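I've had the Hornard arm on hire for a bit now and a couple of readers asked whether it's worth the money for panel work. Short version: yes for turning and pressing, no if you want it to find its own way around a cabinet it hasn't been taught.

For anyone new, I look after switchgear for a few small sites and do some training work on the side. I'm interested in anything that lets a person stand further back while a switch is being operated. Hornard sells the arm outright, but I went through Sadby, who do it as a hire kit for $149 a day. You get the arm, the gripper, a controller, a camera for the head position and a licence for Ocampo, which is the software you teach it with. Cabling is included. A stand is not, and the hire page doesn't make that very clear.

## Setting up

The kit came in two cases, both heavy. The manual is decent for the mechanical side and thin on the software. I had the arm mounted and moving before lunch, then lost most of the afternoon to a firmware mismatch between the controller and the Ocampo licence. Sadby's support sorted it over the phone. They were polite about it and said it was a known problem, in which case I'd have liked a note in the case.

Teaching a move is simple enough. You guide the gripper to the control, close it, do the action, back it off and save. A push button takes me under 5 minutes now. A rotary switch takes longer, because the wrist has to turn on the same axis as the knob. If you're off centre the fingers walk around the handle and it springs back or stalls.

## How it handles the controls

Push buttons are the easy part. It pressed every one I taught it and the force limit worked as described. The mushroom-head stop is also fine to press. I didn't bother teaching it to twist and release one, and I'd want a person doing that step in any case.

Selector switches are where you find out what you've paid for. The fingers are rugged and textured and they hold well, but they're bulky. On a lever handle with clear space around it there's no trouble. On a small knob low down on the door, you need to think about the approach. I ran the same black knob 39 times over one afternoon. The misses I had were all from the approach angle, and they stopped once I re-taught it coming up from below.

The camera copes well with plain paint. It copes less well with bright lamps. A white lamp throws a halo and a streak across the door, and the software sometimes took that for an edge. Dropping the exposure in Ocampo fixed it, though then the unlit dark lamps are hard to tell from each other. Reading the LCD on a power meter is listed as a feature. I found it usable when the camera was square on, and I wouldn't rely on it for anything you have to sign.

## Gripes

- The cable at the wrist. It's thick and it hangs in front of whatever you're working on. Clip it back before you teach anything, or you'll be teaching it again.
- The controller fan is loud.
- Ocampo saves to its own format and you can't export the moves as plain text. Sadby said in December that this was coming.
- No stand, as above. I used a bench and it was the wrong height.

None of this is a deal breaker at the hire rate. I'd be slower to forgive it if I'd bought one.

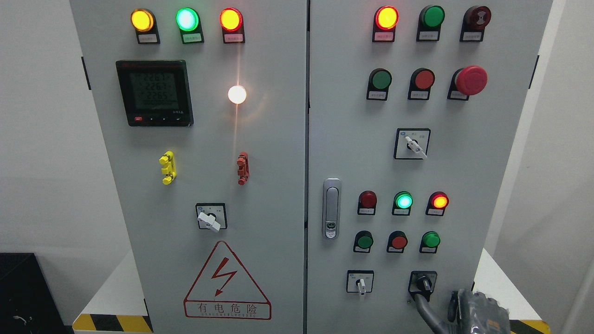
**Rokdale, 2021-01-20**

More time today on the two-door cabinet, with the gripper down at the bottom right and the cable across part of the switch again. The meter was reading about 226 on all three lines. I've kept the hire going so I can teach the lower row of buttons on the right door, then the kit goes back to Sadby. If you want my Ocampo exposure settings, leave a comment and I'll post them.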